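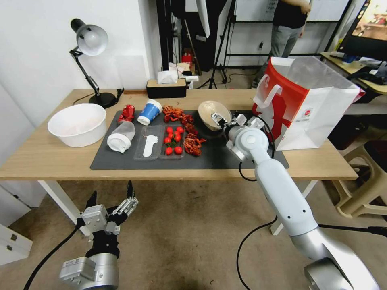 **FOOD & HOME** | *The long lunch*

# In praise of the messy table

There is a point in any crayfish lunch when the talking stops. The pile has been tipped out, the claws are all hooked into one another, and everyone at the table is working out which tail they can get loose without bringing half the heap along with it. I have been going to these lunches for most of my adult life and I still look forward to that quiet more than I look forward to dessert.

The rules, as I first learned them, came from Wanda Lis, who has been feeding people out of a narrow kitchen in Castmont for longer than she cares to say. Wanda believes in a covered table, something dark that can be wiped down, and in putting the crayfish straight in the middle of everything. No platter, no tiers, no lemon cut into flowers. She also believes in a big plain bowl at one end for the shells, and she gets cross if you leave it out of reach of the person who eats fastest (in her family that was always her brother-in-law, and now it is me).

"If you have to ask someone to pass the bowl, you've set the table wrong," she told me, and then moved mine a little closer.

I used to think a meal like this needed a crowd and a garden. Dariusz Szczepańska cured me of that. He has held crayfish nights at a desk, under a desk lamp, in a flat with no dining room at all, and they are among the best meals I've been asked to. A good lamp bent low over the food does wonders for the colour. It also helps you see what you're doing, and you do want to see what you're doing when there are antennae involved.

What goes beside the crayfish is where people start to argue. Bread, certainly. Potatoes if it's cold out. Wanda puts out dill pickles and sour cream, and Dariusz makes a mustard sauce that he won't write down for anybody. My own view is that you want tomatoes – small ones, cherry tomatoes, with a few of the green stems left on because they smell of the vine and give your fingers something to hold. They are sharp and cold and they need no cutlery, and after your fourth or fifth crayfish you'll be reaching for them without looking. Keep them in a tray of their own. A two-part tray is handy, with the tomatoes on one side and whatever you're serving with on the other, and it stops them rolling off under the lamp every time somebody tugs at a claw.

I wouldn't fuss over the rest. Cans, paper cups with lids, a bottle of water: they'll all be lying on their sides by the end of the afternoon in any case. I once took my grandmother's glasses to a lunch like this and spent the whole of it with my heart in my mouth.

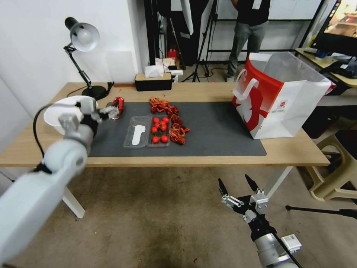
## Buying and cooking

Ismael Vieira, who sold shellfish at the Głowacki market for 27 years, taught me to buy by the look of the whole box and never by the biggest one in it. He likes them all much of a size so that they cook together. For a proper lunch he allows 300 grams a head before shelling, and more if there are no potatoes. That sounds like a mountain when you carry it home, and then it's gone.

Most of us will be buying ours already cooked, and there's no shame in it at all. Thaw them overnight in the fridge, drain them well, and let them sit out only as long as it takes to set the table. If you want them warm, a couple of minutes over steam is plenty. Any longer and the tails go woolly, and you'll have a bowl of very handsome shells and not much lunch.

If you do cook your own, salt the water until it tastes like the sea, throw in a great fistful of dill that has gone to flower, and leave the crayfish to cool in the pot. My neighbour Teodor Stępień adds a spoonful of sugar and half a bottle of dark ale. I was doubtful, and I have since asked him for the recipe twice.

## Clearing up

Do it straight away, I'm sorry to say. The shells won't wait. Wrap them well and put them out the same evening, or freeze them in a bag if you're the sort of person who makes stock (I am, about once a year, usually in April when I find the bag again). Wipe the mat with warm water and a little vinegar, then do it a second time. Plastic bowls can hold on to a faint stain after a few seasons and I've given up fighting mine.

Any tomatoes left in the tray belong to whoever does the wiping. Wanda says so, and she'll usually have eaten two or three before you've found the cloth.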